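Prerard sets aside money for second picking cell, holds off on third

Prerard will buy one more robotic picking cell for its returns building and put off a decision on another until the first quarter of next year, managers told staff at a planning meeting in March.

The company, which sorts returned toys, pet goods and soft furnishings for online sellers, has been running a single arm over a metal bin in a corner of the building for most of the past year. The plan presented at the meeting calls for $188,000 for the new cell, covering the arm, controller, guarding, floor work and installation. Grippers are budgeted separately.

Elaheh Shahbazi, operations manager, said the split was deliberate. The first cell was bought as a package with one gripper included, and the gripper was replaced twice before the arm had finished its trial period.

"The arm is the part we worried about least," Shahbazi said. "Most of our time went into what's on the end of it, and we had no line in the budget for that."

Soft items have been the main difficulty. Boxed goods and hard plastic toys can be picked with suction cups, but plush and long-pile fabrics leak air and change shape when they are lifted. Prerard now puts 53 sample items through a fixed set of bin tests before it will approve any gripper for purchase. The list includes stuffed animals, fleece blankets, pet beds and several kinds of fuzzy ball.

Three suppliers answered the request for quotes. Skarent offered a complete cell with a two-year service contract. Bikance quoted a lower price for the hardware but left software licenses as a yearly charge. Taheri bid on grippers only and has been asked to send two more units for testing.

Olanrewaju Adebisi, who handles purchasing, said the quotes were hard to compare at first. One included training and spare hoses, one included neither, and delivery was priced three different ways. He sent all three back with a single worksheet and asked for five-year costs.

On that basis the Skarent and Bikance bids came out close together. Adebisi said a choice would be made after both companies have visited the building and looked at the power supply, which will need a new panel whichever bid is accepted. The panel is in the facilities budget and is not part of the $188,000.

The business case rests on the evening shift, where Prerard has had the most trouble filling jobs. The present cell handles 112 items an hour on mixed soft goods and considerably more on boxes. The plan assumes the second cell will do no better than that in its first six months. Staff on the line would move to inspection and repacking, and no positions are listed for removal.

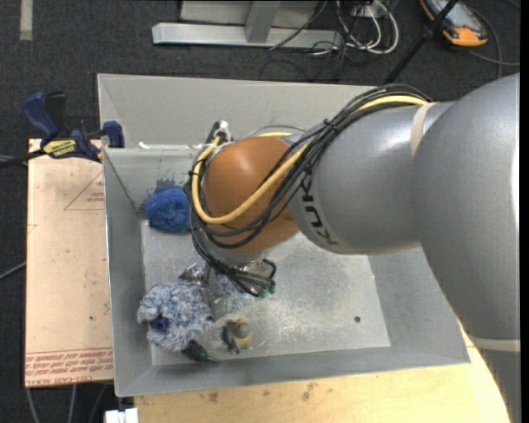 Huguette Sawatzky wanted to know why maintenance hours were not shown in the plan, and said the line crew had been covering hose and cable changes on top of their regular work. Shahbazi replied that those hours had been logged under general repairs and would be moved to the equipment budget before the final version goes out.

The revised plan will also include a spare parts allowance for both cells. Adebisi said lead times on some cable sets had reached 14 weeks, and that he would sooner keep one set on the shelf than have a cell down for a season.

If the budget is approved without changes, the order would be placed in May and the cell delivered in the fall. Installation is expected to take nine working days, with the north aisle closed to forklifts until 2 p.m. on each of them.

The third cell was in an earlier draft and was taken out over floor space. It would need 730 square feet once guarding and pallet lanes are counted, and the only open area that size is used for overflow storage from November through January. A layout study is due before the end of the year.

Written questions about the plan can be left at the shift office or sent to the purchasing desk through the end of the month.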